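Fadholm G2 Hand-Held Gripper
Sold by Clevthorpe Automation Supply
Item 487-G2 | In stock | Ships within two business days

The Fadholm G2 is a two-finger gripper that a person carries and works by hand. It is meant for shops and labs that want to try a finger shape on real parts before bolting anything to an arm. The fingers are the same ones used on the motorized Fadholm M2, so grip results carry over with little rework.

We tested the G2 next to the Cluvow Pinch over several weeks in July. The Cluvow is lighter and costs less. It also has hard, flat jaws, and it dropped round parts more often. Out of 57 pick-and-place tries with a mixed bin of caps, tubes and cloth pouches, the G2 held on for 52. The misses were all thin flat parts lying face down — neither gripper does well with those.

The fingers have padded rims and mesh-textured inner panels. The G2 camera looks out past them, so recorded video always has the fingers in view. Most buyers pair it with a second camera worn on the head. 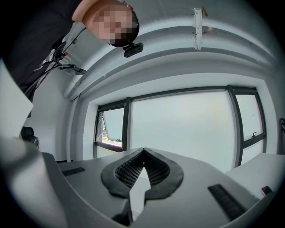 Can the fingers be swapped without sending the unit back?
Two screws hold each finger to the mount, and the hex key comes in the box. Run the zero routine again after a swap, or the opening width will read wrong.

Specifications
Fingers: two, padded, replaceable
Maximum opening: 191 mm
Drive: hand trigger with spring return
Camera: wide angle, fixed mount
Connection: USB-C, 3 m cable included
Controller: Gunawardena C1 or later (sold separately)

Notes on the controller
The Gunawardena C1 records finger width and camera video on one clock. Older Gunawardena boxes will power the gripper but will not log width. If you already own one, contact us before ordering. The Cluvow controller uses a different plug and does not work with the G2.

Notes on the camera
Exposure is set to automatic at the factory. Next to a bright window the outdoor part of the picture can wash out. Manual exposure is under Camera, then Advanced, in the controller menu.

In the box
G2 gripper
USB-C cable
Hex key
One spare pair of finger pads
Printed setup sheet

Returns
Unused units can be returned for a full refund. Used finger pads are not returnable.

Page updated August 30, 2021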